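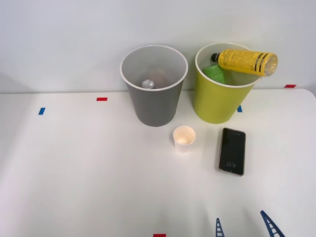
Stop waiting for the perfect flu shot

Every August it starts again. The guesses about what strain is coming, whether the shot will match, whether it's even worth the drive. And every year people I like and respect talk themselves out of going. Only works half the time, they say. I got it once and got sick anyway.

Fine. Maybe you did. Half the time is still a lot of times.

I live in Zedamthorpe, which has one clinic and one pharmacy, and last winter the clinic logged 1,704 visits for flu-like illness. That's in a town where you can't get a same-day appointment in a good month. My own kid waited 14 days for an ear check that had nothing to do with flu. The waiting room was full of people coughing into their sleeves. Most of them, I'd bet, skipped the shot. Can't prove it. The clinic doesn't publish that and I wish they would.

What bugs me is the standard we hold this one thing to. We don't ask it of seat belts. We don't ask it of smoke alarms. But a vaccine has to be 100 percent or it's a scam. A shot that turns a week in the hospital into three lousy days on the couch did its job, and you will never know it did, so you'll complain about the three days. I've done it myself.

And then the other side of it, the people running things. They make it hard! The pharmacy on Jatton Street does shots until 4 p.m. Who is free at 4 p.m.? Not the line crew at the Fladico plant. Not anybody with two jobs. Fladico has nearly 2,000 people on its payroll counting the seasonal ones, and as far as I can tell there has never been a flu clinic on site. Put a nurse and a folding table by the time clock at shift change. Do it twice, so nights get a turn. I don't see what's complicated about it.

Stelmakh, the next town over, parks a van outside the high school gym during home games. You get your shot, you get a bandaid, you go watch the second half. My neighbor drove over there last fall becuase it was easier than getting through on the phone here. A twenty minute drive was easier than the phone. Think about that one.

I'm not a doctor and I don't want to force anybody. If you have a real medical reason to skip it, talk to someone who knows your chart. But most of us don't have a reason – we have a busy week, and then another one, and then its January and we're on the bathroom floor.

The county health board takes comments on the winter budget until the end of the month. Evening hours and a van. That's what I'm writing in to ask for, and the form takes maybe five minutes. Then go get the shot, even a so-so one.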